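1st March, Clonmont

Today I practised again with the remote control, for the belt task. I made 16 tries and I kept 7 of them. My hands want to go fast, but the arm learns my bad habits also, so I must move slowly and close the fingers only when I am sure. Before lunch I was too nervous. After tea it went better, and I wrote down which tries I liked.
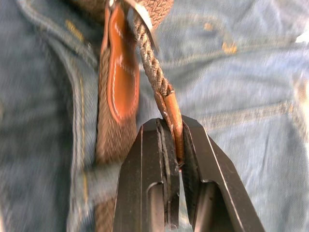
Saarinen wrote in the log that a slow try with one small correction teaches more than a perfect one, and that I should stop deleting them. I will keep those tomorrow.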